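About us

Hello, and thanks for clicking on the page most people skip! I'm Anjana Dewan and I run Femden, a small school in Gadedov where grown-ups come to learn how to mend, alter and make their own clothes. There are two of us who teach. I do the beginners and the menders, and Jamila Majumder does the pattern cutting, the coats, and anything with a lining that makes me want to lie down.

I didn't plan on a school. I was working in the alterations room above a dry cleaner's, taking up trousers all day long (school trousers in August, suit trousers in May, you can tell the month by the pile), and customers kept asking me how I did it. One lady asked if she could just sit and watch me put a zip in. She brought her own chair cushion. By the end of that winter I had a little group coming round to my kitchen with their holes and their hems, and my husband was eating his tea standing up in the hall, so something had to give.

Jamila and I met at a fabric clearance when we both had hold of the same roll of navy wool. She'd trained as a cutter and was making stage costumes then, which meant long weeks away from home and a lot of very late nights with velvet. We split the roll and went for a coffee. I've still got the skirt. In February the year after, we signed the lease on the old shop on Uddin Street, painted it a green that looked much nicer on the tin, and opened with a set of second-hand machines, a steam iron and a kettle.

Our very first class was hand sewing, and it's still where I'd like everybody to start. I know it sounds dull when you've got your heart set on a dress! But if you can thread a needle without swearing, do a decent backstitch and sew a button on so it stays on, you can already rescue half of what's sitting in the bottom of your wardrobe. After that we move on to machines. We'll have you sewing straight lines on paper with no thread in, then wobbly lines, then corners, and then a cushion cover, and from there you can go wherever you like.

People do ask what sort of person comes. All sorts, really. We have students who want to make their charity shop finds fit, new parents letting things down and taking things in, a retired bus driver who makes the most beautiful waistcoats, and quite a few who tell me at the door that they were hopeless at sewing at school. So was I. My apron was held up in front of the class as a warning, and I can still see the pocket.

The classes are small because the room is small. You get a machine to yourself, and you'll have one of us at your elbow when the bobbin tangles – and it will tangle. We keep thread, pins, chalk and scissors in the room for you to use, and the only thing I get cross about is fabric scissors being used on paper. There's a jar for fines. It has paid for a lot of biscuits.

We cut up as little new cloth as we can. Most of our practice fabric comes from Domitz, the curtain workroom round the corner, who let us have their ends and offcuts, so if you've made a bag with us it's very likely wearing somebody's dining room. When we added up the mending table last year we'd put 3046 garments back into wear, and 558 of those were jeans. I could darn an inner thigh in my sleep now.

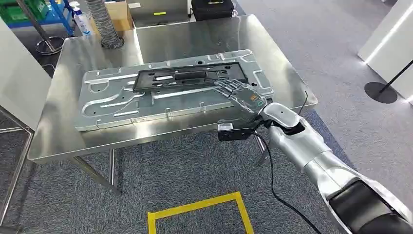
The other thing I'm proud of is our free mending afternoon. It began as a one-off, and then people turned up the next month whether we'd advertised it or not, so we gave in and made it regular. Bring one thing, clean please, and we'll show you how to fix it. We won't do it for you unless your hands are bad or you're having a rotten week, in which case hand it over and have a sit down.

Jamila would like me to mention her coat course, which has a waiting list and deserves one. It's long and it's slow and you'll unpick a sleeve at least once. She makes everyone sew a test version in old sheets first, and there's always grumbling, and then the real coat goes together and the grumbling stops. She keeps 300 paper patterns on hooks along the back wall, all labelled in her tiny handwriting, and you're welcome to trace any of them as long as it goes back on the right hook.

We're still paying for the new floor, by the way. The old one had a dip in it that rolled every dropped pin towards the door. Our students raised £1000 with a sale of bags and aprons, and I cried into a tea towel.

If you'd like to come and see us, just pop in when the lights are on. You don't need to book to have a look round. Bring the thing you've been meaning to mend, and if it's a zip, bring a bit of patience as well.

Anjana

Page last updated 10/3/26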